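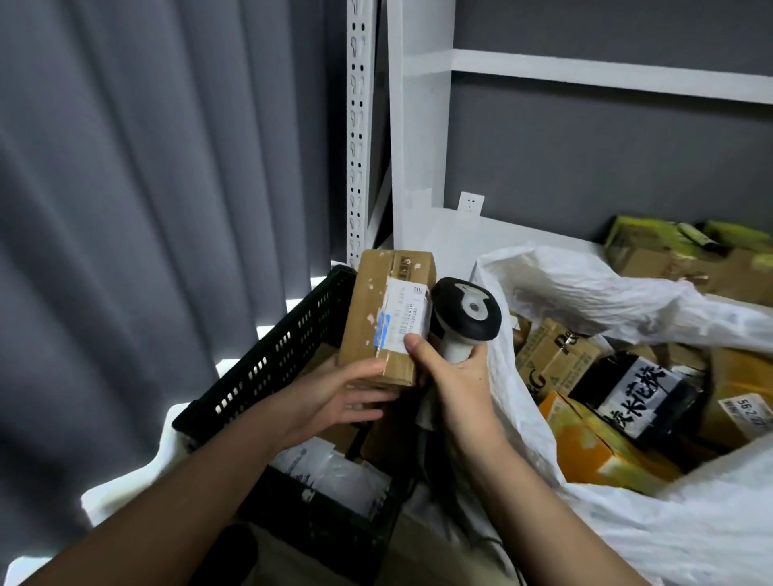

Parcel sorting corner - monthly inspection
Site: Patcombe depot, ground floor
Month: January
Inspected on the Saturday shift, before first collection

1. Floor and walkways
Walkway to the Wudton door clear: Yes
Floor dry, no loose tape or labels: No
Comment: Label backing under the bench. Swept during inspection.

2. Crates
Rims and slots free of cracks: Yes
Crates standing flat when full: No
Comment: Two crates at the wall end were resting on a pallet edge. Moved to the floor. Do not fill a crate that is leaning.

3. Woven sacks
Seams and lifting loops sound: Yes
Filled weight under 40 lb: Yes
Comment: One sack withdrawn - seam open at the base. Heavy cartons go in first, mailers on top.

4. Handheld scanners
Housing and trigger intact: Yes
Cable free of cuts and kinks: Yes, with comment
Comment: Cable on unit 5 is worn near the plug. Still serviceable. Replacement ordered from Pralten. Keep cables out of crates when lifting.

5. Cartons
Damaged cartons set aside for retaping: Yes
Comment: Scuffed corners and torn surface paper are acceptable if the carton is closed and the label scans. Open seams are not.

6. Lighting
Level at bench 1,000 lux or above: Yes
Comment: Direct sun reaches the bench in the morning and glare on clear tape slows reading. Blind requested from Farkas - outstanding from last inspection.

Result: Pass with actions (items 4 and 6)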